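Attached objects, finger masks and a slower planner

I have spent the last few weeks on the part of our stack that decides what the robot is holding and what shape it is. It is dull work and it has needed doing since October. These are my notes, mostly so that I can find them again, and partly for the people at Pradgate who are about to pull the new branch and will want to know why their configuration files no longer load.

For anyone new, the arm runs on the Gadberg driver, the motion planning is done by a package of ours called Trellholm, and Tai is the small tool we use to replay logs. Tai started as a script for plotting joint angles. It now does rather more than that, and the code shows it.

What was wrong with the held object

Trellholm keeps a list of collision shapes. When the gripper closes on something, the shape for that thing is taken out of the world and fixed to the hand, so the planner moves it along with the arm. The old code did this with a box. You gave it a width, a depth and a height, and it put the box at the fingertips, centred on the grasp point.

A box is fine for a box. It was also fine for the apples, with a bit of padding. It was bad for anything gripped at one end, because half of the box stuck out behind the hand where there was nothing, and the other half was too short to cover the rest of the object. The planner would refuse a perfectly good path to avoid hitting the back half, then happily accept another one that dragged the real object through a shelf.

Napa cabbage was the worst of the lot. The fingers close on the white base and nearly all of the vegetable is above them, with the leaves well up past the rail of the top shelf.
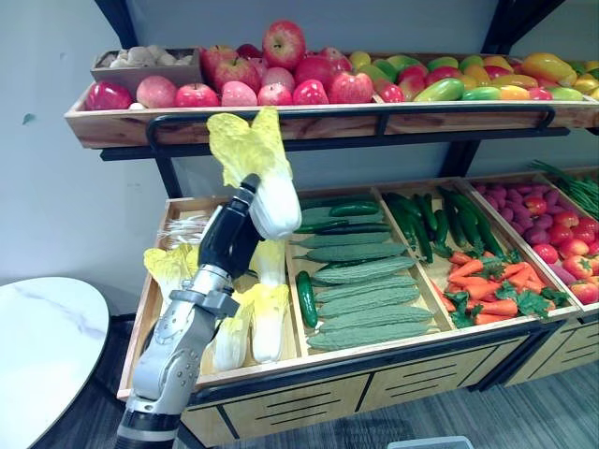 The new shape

I have replaced the box with a short chain of capsules. The first sits at the grasp point and the others run along the long axis of the object, which we take from the segmented point cloud just before the fingers close. The chain can extend in one direction only, so a thing held by its end is modelled as a thing held by its end.

Each capsule has its own padding and its own flag saying whether it is stiff or soft. Soft capsules may overlap the world a little and only add to the cost of the path. Stiff ones may not overlap at all. For the cabbage, the stalk end is stiff and the leafy end is soft. Carrots are the other way round in spirit, with a stiff root and soft tops, though the same code handles both.

The axis estimate was the hard part. In a full compartment the neighbours touch, and the segmentation likes to join them up. Two bitter melons lying end to end look like one very long bitter melon. I tried limiting the length by class, which worked but felt like cheating, and then I kept it anyway. The limits are in a table, and the table is easy to read and change.

Planning takes longer now. More shapes mean more distance checks, and I haven't found a way round that which I trust. I did move the check between the held object and the forearm to the end of the queue, as it hardly ever fails, and that won back part of the loss. If you need the old speed, set the chain length to one and you will get a single capsule, which is still better than the box.

Replaying the logs

I ran the change against 943 recorded picks in Tai before letting it near the arm. Replay can't tell you whether a pick would have succeeded, as the arm in the log goes where it went. It can tell you whether the planner would have accepted the start and goal, and whether the path the arm took would have been called a collision.

This found two faults in my own code. One was a sign error in the chain direction, which only showed when the hand came in from the left. The other was that the held object was being attached at the time of the close command, when the fingers were still moving. On a slow close the object could be attached before it was touched. It now waits for the Gadberg driver to report that the fingers have settled, with a timeout of 4 seconds. After the timeout the attach is cancelled and the task goes back a step.

Tai also needed some work to make this bearable. It used to load a whole log before showing anything. It now reads in chunks of 3,000 messages and draws the first one straight away, so stepping through a folder of short picks no longer means a tea break per file. You can mark a moment with the M key and the marks are saved beside the log as plain text.

The wrist camera and the finger

The other half of the job was the wrist camera. We use it for the last part of an approach, when the head camera can no longer see past the hand. The trouble is that the finger is always in view, large and blurred, and the depth code wants to believe it is an obstacle.

We had a fixed mask for this, drawn by hand over an image taken with the gripper open. It was correct at that one opening and wrong at all the others. When the gripper closed part way, a strip of finger came out from under the mask and turned into a small, dense cloud of points near the lens. The planner then stopped dead to avoid its own hand.

The mask is now worked out from the finger position at each image, using the same model of the gripper that Trellholm uses for collision checks. I grow it by 6 pixels to cover the blur. It is a crude way to do it — the blur is wider near the lens than at the tip — but a graded border gave me no measurable gain and was slower.

Dark objects at close range are still poor. A matt dark grey surface that nearly fills the top of the view gives the matcher very little to hold on to, and the results come mainly from edges, such as a ridged rim, a hole with a bright arc on it or the collar on a black tube. The space in between is filled in by guesswork. With the finger close to the underside of something like that, I would like the guesswork to be marked as such.

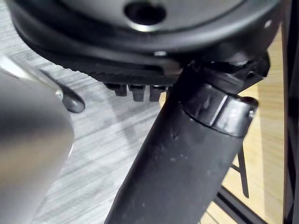

Confidence in the depth output

So the depth node now publishes a confidence value next to each point. Points on strong edges score high, filled areas score low, and anything within the grown border of the mask is dropped. Trellholm treats low-confidence points as soft, in the same sense as the soft capsules, and will slow down near them instead of refusing to plan.

I set the threshold by eye in Tai and I am not happy with it. A pale floor with a wood grain gives plenty of texture and scores well at almost any setting, and black plastic scores badly at almost any setting. One number won't suit both. The next thing to try is a threshold that depends on local brightness.

If you are updating

The old box entries are no longer read. There is a converter in the Tai scripts folder which turns each box into a single capsule and leaves the chain length at one. Run it once, check the output, then raise the chain length for the classes that need it.

The hand-drawn masks can be deleted. If the model of your gripper is out of date the new masks will be out of date too, so open a recent log with the overlay on and step through a close before you run anything. The overlay is under View and is switched off by default.

Known problems at the time of writing: the axis estimate is noisy on anything nearly round, soft capsules are not drawn in the Tai viewer, and a cancelled attach leaves a stale entry in the log. The last one does no harm. I will fix the drawing first.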